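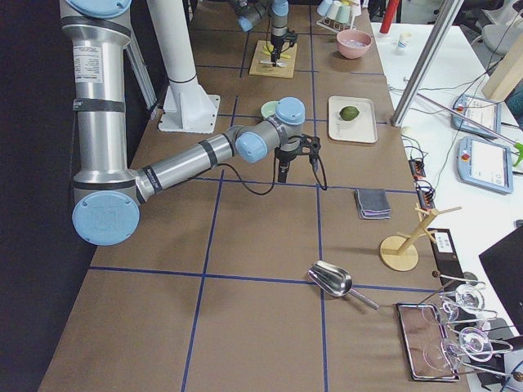
Office diary, Sunday. The reading room at Etgate was closed to the public today, and I used the quiet to begin the first full sorting of the Benedetti papers. The bequest reached us in April and has stood in the lower store ever since, in the boxes in which the family packed it. The finding list that came with it is four typed pages and stops at the letter M. Our own tables are bare oak and have no divisions of any kind, so that piles drift together over a morning's work. I have in mind a long table covered in brown paper, with dark blue tape marking the surface off into rectangles, one rectangle to a correspondent or a year. I have written to the buildings office for a roll of paper and enough tape to lay out both tables in the north bay. Until these arrive we shall go on with slips of card.

Opened box 1 at 8:40. It holds letters only, the earliest from the period when the elder Benedetti was surveying the lower Sarus for the drainage board. The hand is small but even and gives little trouble. He numbered his outgoing drafts and did not number the replies, which will make the pairing slow. By eleven I had set out the drafts in order and found that numbers 14 through 19 are absent. They may be in a later box. A note of the gap has been placed in the front of the folder, signed and dated.

The question of order needs to be settled before anyone else begins work. The family kept the letters by person and the survey notes by stretch of river, and the two systems cross. The general rule of this office is to keep the order in which papers arrive, and I see no grounds to depart from it here. The index can carry the second arrangement. I have drafted a page to this effect for the Keeper, with a sample of twelve entries done both ways.

Mr. Cosimo Zanetti came in at half past one to look at the maps. There are 32 of them, rolled, in two tin tubes. He would not have them opened by hand today, and I agreed. The outer sheet in the first tube is on tracing linen and has split along one edge for the length of a hand. He recommends that the whole group go into the humidity chamber in small lots, then under boards for a week at a time. He can take the first lot when the present work on the parish registers is finished. His written estimate is to follow. He also asked that the tubes themselves be kept, as one still bears the label of the carrier who brought it down from the hills, and this may help in dating the journey.

He remarked on the smell in the lower store. I had noticed it myself near the east wall and put it down to the boxes, but he believes it comes from the floor drain. Reported to the buildings office by telephone message, with a request for an inspection before the end of the week. The readings on the wall gauge were within the permitted range at nine and again at four. In the meantime I have moved the bottom row of boxes up one shelf. This fills the last of the free space on the Pemik shelving, and the overflow from the school board records now stands on the trolley in the corridor. It should not remain there.

Box 2 was opened after lunch. Household accounts, in bound volumes, with a good many receipts laid between the pages. Several of the receipts have left brown marks on the facing leaves. I have interleaved the worst volume with acid-free tissue and will do the others as time allows. The accounts are fuller than the list suggested. They give the price of lamp oil, wages for the garden, the hire of a boat at each survey season, and for two winters the cost of sending a daughter's piano to be tuned in the county town. The boat hire is of real use. It gives the dates of the fieldwork, and these can be set against the undated notebooks when we reach them.

One of the account books contains a pressed flower, a few leaves and a folded square of blue tissue. These were left in place and entered in the record as enclosures.

Folders made up so far: 5. The full bequest is estimated in the deed of gift at 133 folders, though whoever wrote the deed appears to have been counting bundles. I should prefer that we not repeat the figure in the annual report until our own total is known.

Correspondence. One letter from a reader in the south of the county asking whether the Sarus surveys show a mill at the second bend, which she believes belonged to her grandfather's people. Replied that the maps cannot be produced at present and that her name has been placed on the list. One letter from the historical society requesting a talk in the autumn on the bequest. I have asked for more time to answer. A talk without the maps would be thin, and I would sooner offer them the evening on parish boundaries again.

Supplies to order: folders, legal size; cotton tape, unbleached – the last delivery was of the wrong width; soft pencils; tissue. The stapler at the front desk has been returned from repair and is again out of order.

Store locked at 5:20 and the key entered in the book. Monday: box 3, and telephone the drain people if they have not called by ten.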